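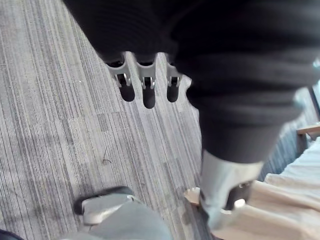

Step 4. Compare finger tips on knit fabric

Mount the three-finger gripper with the black rubbery tips. Keep the wrist camera at the same angle for every run.

1. Set the grip force to 7 N in the Parneck controller.
2. Bunch the dark ribbed knit by hand and start the pick routine.
3. Check the wrist view for folds that hide the fingers. Log these runs as "occluded" and keep them in the set.
4. Repeat for 63 picks, then change to the Stomex tips.

Do not retune between tip sets. Gumaro Ventura's August logs mixed two force settings and can't be used as a baseline.

Step 5. Export the logs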